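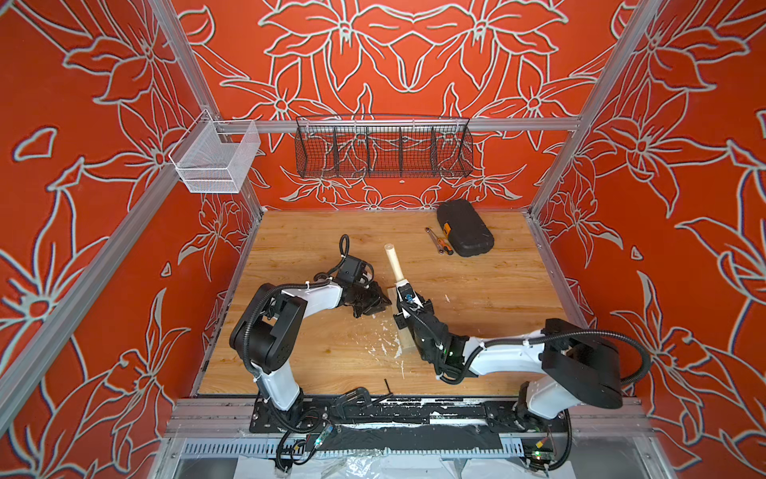
Kukier: two arm bench cell, mallet task
Project report, August 2023
Built at the Sedumholm shared workshop

1. What we set out to do

Get two arms to work on one piece of wood. One arm looks after the block, the other one handles the mallet. We picked a mallet because it is awkward: long handle, weight all at one end, and the hit comes straight back into the gripper. Picking and placing cubes has been done by every group before us and we wanted something with a bit of force in it.

Budget was 2,000 for everything, arms not included. We came in at 1,622. Most of that went on extrusion and brackets, then cable, then a second set of brackets after cutting the first rail too short (measure to the inside of the post!!).

2. The cell

Aluminum extrusion frame, wood board as the work surface, red flower print on the three walls. Both arms bolt to one black plate along the front edge. We had them on separate plates first, and they drifted apart a little with every hit, so the calibration was useless by lunch. One plate fixed it.

Baskets up on the frame for small parts. Cable tray under the front rail. Cable routing took longer than the frame did, and we would plan it first next time. Leave slack at the elbow, more than looks right.
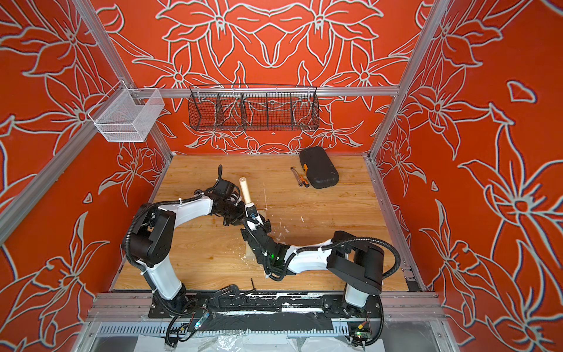 Fig. 1. Both arms at the center of the board, grippers close together, wood block below.

3. Control

Each arm has its own program and a shared clock. Left arm goes first, reports ready, then right arm moves. Very simple. We tried doing both at once and got collisions at the wrist, nothing broken but one cable connector had to be redone.

The planner we started from was Sinaga, which we cut down a lot. Swing is three waypoints: up, over, down. Speed limit only on the last one. Gripping force is set by hand and written on tape on the laptop, yes we know.

Wrist cameras on the arms. Biggest problem there is that whatever the gripper holds gets in the way. With a round handle close up the middle of the view is gone and it's out of focus too, so edge detection finds the handle and nothing else. 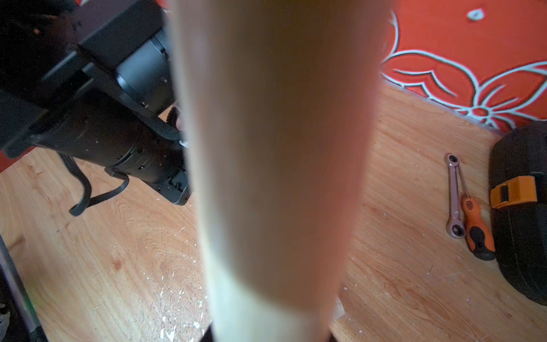
We ended up masking out the center strip and using just what is left on both sides. Works OK as long as there is enough stuff in the background to match on. The flower walls help a lot here, plain white board gave us almost no features to lock onto. Wood grain is hit or miss. The white specks on the board are good landmarks so please don't sand it.

4. Results

342 logged swings in total. 178 landed inside the square we had set as target. Not great, a bit over half. Misses were mostly to the right, wich points to the handle rotating in the gripper on the way down. Rubber on the fingers is the obvious next thing to try.

Block angle matters more than we expected. Anything turned away from square to the plate and the left arm comes in on a corner.
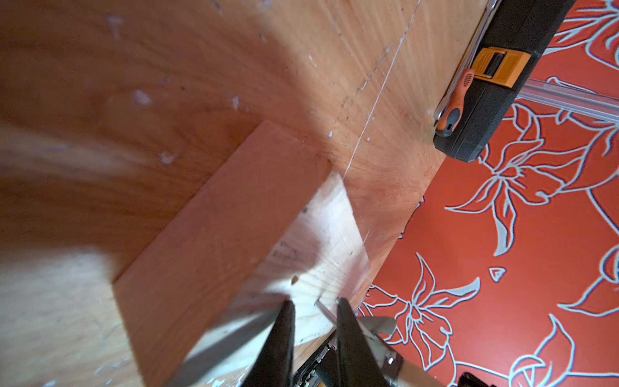 So for the last batch we added a step where the left arm checks the angle of the long edge before it closes. Slower, fewer bad grips. No separate numbers for that batch, the log got overwritten when we restarted.

5. To do

- rubber finger pads, both arms
- fixed stop on the board so the block can't slide
- seperate log file per batch
- label the cables at the arm end as well
- move the C-clamp off the plate, it's in the way of the left arm when it parks

Code and the cut list are in the project folder, under cell_v2. Ignore v1.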